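Sun 25 April

I have opinions about boxes now. It started in March, when I ordered a hand cream and it arrived in a carton you could have posted a goose in, and it got worse once I began hanging about the packing end of Pusby, where small things go into cardboard all day long.

The shelves are the bit I envy. Little brown compartments with little white labels, each stuffed with odds and ends, and people dipping their hands in and coming up with the right packet. My kitchen drawer has had 11 years to reach this standard and still can't produce a pair of scissors.
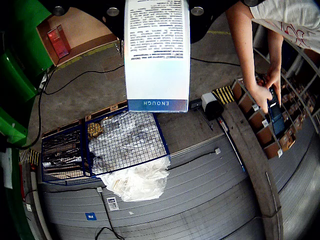
Michalis Rallis told me the labels are the easy part, and that anyone can write a label; the misery is putting things back behind the right one. I went home and labelled the drawer anyway. It says "Drawer".

Then there's the matter of how much box a thing deserves. My own rule is that if the contents can lean, the box is too big. Two small cartons, one of them dressed as a cow, in all that cardboard? They could sublet. 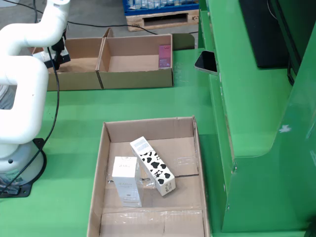

A reader, Trititz, wrote in after my last grumble to say that a big box with a decent wad of paper beats a tight one every time, and that I've plainly never had a bottle of toner arrive as a smell. Fair. I withdraw the goose remark, though I did pay 3 pounds postage on that hand cream and most of it went on air.

What I can't forgive is tape on the inside. You slit the top, feel pleased with yourself, and find more of the stuff along the bottom, waiting for your sleeve. 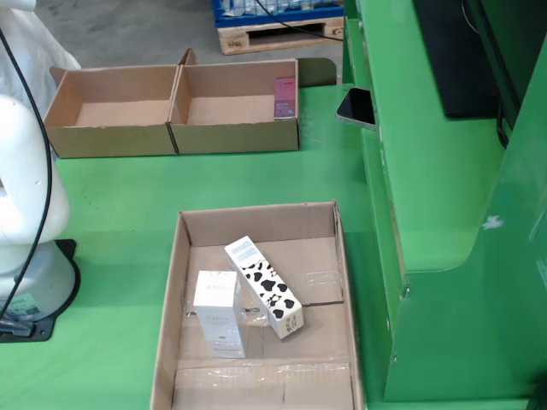
*Plain carton, cow carton, and a good deal of tape.*

I've kept the hand cream box, obviously. It's under the stairs with the others, inside a bigger one from Gelen.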